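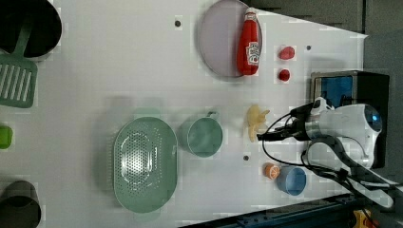
Drollville lab posts first gripper comparison

The automation lab in Drollville has published results from a bench comparison of two parallel grippers, the Drodo and the older Opoku, both run on the same arm with the same controller settings. Test items were kitchenware and small play foods, including a bowl, a mug and a ketchup bottle.

Over 754 attempts per gripper, the Drodo completed 647 picks. The Opoku finished with nearly 50 fewer — most of its misses were on small round pieces, where the fingers closed above the widest point.

Grip force was held constant. Camera position was checked every 10 runs and corrected twice in March after a mount worked free.

"The bowl rim was easy for both. The mug handle was not," said Nesma Zerouali, who ran the tests. She said cable drag on the wrist joint may have affected some low approaches and will be measured separately.

A second round, using a controller from Funholm, is being set up with the same items. The lab has not set a date for those results.

29 Jun 2026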